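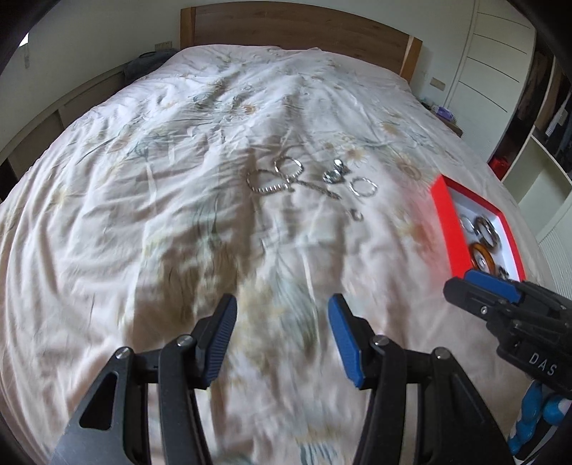 The bedroom robot still needs a bedroom

The people behind Grumo would like you to know that their machine was made at home. It says so on the project page, twice, and it came up again when I visited the flat on Thursday, January 16, 2020. Homemade is meant to sound friendly. After an afternoon there I mostly thought it sounded crowded.

Grumo is a two-fingered gripper that is supposed, one day, to tidy small things into boxes without being told which ones. The parts are cut and screwed together at Drudby, a shared workshop a bus ride away where a bench costs less than a gym. The trying out happens in the spare room, on the bed, with bracelets and bangles and a red box to put them in.

Jewellery is a fair choice, I'll give them that. Shiny metal is miserable stuff for cameras, and a fine chain has no shape of its own. A bangle at least stays round. What bothered me was how much of the skill in the room belonged to the human wrist. The jaws are held by hand. Somebody decides where they go, how far they open and when to give up. The plan is that enough of these handlings, 3,000 by April, will teach a program to do the same. The team had 1,000 when I called, and was cheerful about the gap.

I have heard this plan before. Vekach, a kit sold to hobby builders, promised to sort a sewing drawer and ended its days sorting large buttons from larger ones. Its owners were cheerful too. 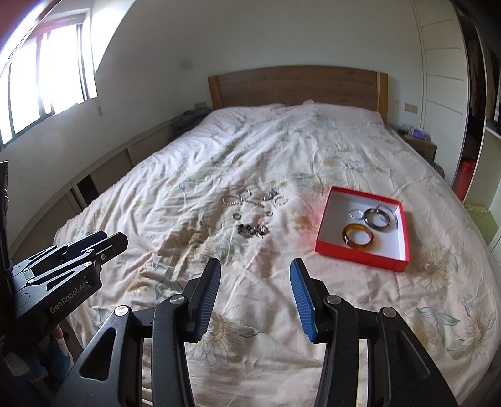
Bangles in the red box, smaller pieces still out on the duvet.

The hardware deserves kinder words. The ribbed blue pads are a sensible bit of design, and the pivots are plain screws that can be undone at the kitchen table. A worn finger can be swapped in 6 minutes, I was told, and I believe it. Home builders are good at this. They make the part again on Saturday and have it fitted by tea.

Software is another matter. The control program, Ren, has so far been tested on 2 tasks, both on this same bed. I asked what would happen with a plain blanket, or a dressing table with a mirror. The answer was that they would need more handlings. I asked about a knotted necklace and got a longer answer that came to the same thing – more handlings.

Perhaps so. I would like to see Ren manage one small ring on a strange bed, with all hands in pockets, before I hear any more about the whole house. The team has offered to try it in April. I have said I'll bring the ring.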